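Search this site Enter keywords Search

Lunch tubs on loan: Platora is staying through the summer

Apr 11, 2019

Good news for anybody in Fellier who's been borrowing their lunch box! Platora, the takeout tub loan that started up downtown this winter, is going to keep running through the end of August. I got the word from Lesadent, the company behind it, and I've been bugging them for an answer for weeks, so I'm pretty happy to finally have something to print.

If you missed it the first time I wrote about it, you sign up at the counter, you put down a five dollar deposit, and your soup or your noodles or whatever comes in a hard tub with a snap lid instead of foam. You take it back to any place with the green sticker in the window (it doesn't have to be the one you got it from) and you can swap it for a clean one or get your five bucks back. There are 20 places with the sticker now, most of them along Lacroix Avenue, plus the two delis out by the bus station.

I was a doubter, I'll admit it. I have a drawer at home that is nothing but lids, and the last thing I wanted was somebody else's lids on top of mine. But I signed up in February to see what the fuss was, and I've kept at it, mostly for the selfish reason that the tubs go straight in the microwave. Foam doesn't, or it shouldn't, and I was so tired of scraping cold rice onto a plate at my desk and then having to wash the plate.

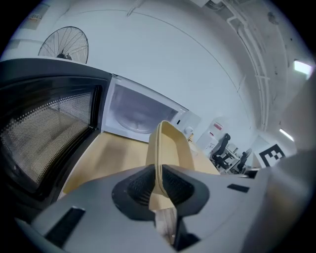 Anyway, the numbers. Lesadent says 1,174 people have signed up, which surprised me for a town our size. In March those folks took out 738 tubs, and 537 of them had come back by the last day of the month. So that leaves a fair stack of tubs sitting in kitchens and car trunks and office fridges all over Fellier, and yes, one of them is mine, it has chili in it, and I'm bringing it back this weekend.

The company doesn't seem too worried. They told me people hang on to a tub for a couple of weeks and then bring back three at once, and that the deposit covers it when one disappears for good. What they are changing is the lid. The first batch had a stiff little tab in the corner that you had to pry up with a thumbnail, and they got a lot of complaints about it, including a couple from me. The new lids have a wider lip and a vent you can pop open before you heat things up. Old lids will still be taken back, you just won't be handed one again once they've worked through the pile.

The other change is about hours. Right now you can only drop a tub off when the place is open, and since plenty of the lunch spots on Lacroix close at three, that's no use to anyone who works a regular day. There's going to be a drop bin outside the library and another one at the bus station, and you'll be able to leave a tub there any time. You'll need to give it a rinse first. Your deposit goes back on your card in a day or two instead of being handed over in cash.

I asked about cost too, and it's a mixed bag. The restaurants pay a monthly fee to be in it, and a few of the smaller ones have told me it comes out to more than they used to spend on foam. The two bigger cafes say they're saving a little. Lesadent wouldn't give me the fee, but they did say it isn't going up this summer.

I've had more mail on this than on anything since the parking meters, and it runs maybe two to one in favor.

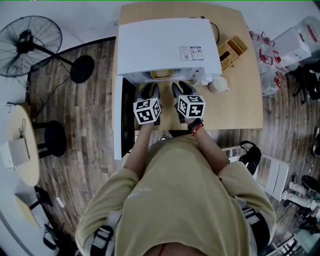 One reader wrote in to say she likes the idea fine but has given up on it, because her office has a single microwave for the whole floor and the big size tub is too wide to turn around in there. It bumps the sides and stops, she said, and then you get one hot end and one cold end. She would sign up again tomorrow if they made a smaller one.

I passed that along, and the answer was that a smaller square tub is coming in May, at four places to begin with. The taco counter will be one of them. They're still settling the other three, and I'll put the list up when I have it. The deposit on the small one will be three dollars.

If you want to join before then, you can do it at any of the sticker places, and it takes a couple of minutes. Bring a card if you want to use the drop bins later on. And if you've got a tub at home with something fuzzy in it, they'll still take it back, just please, please scrape it out first. The dishwashing crew asked me to mention that twice.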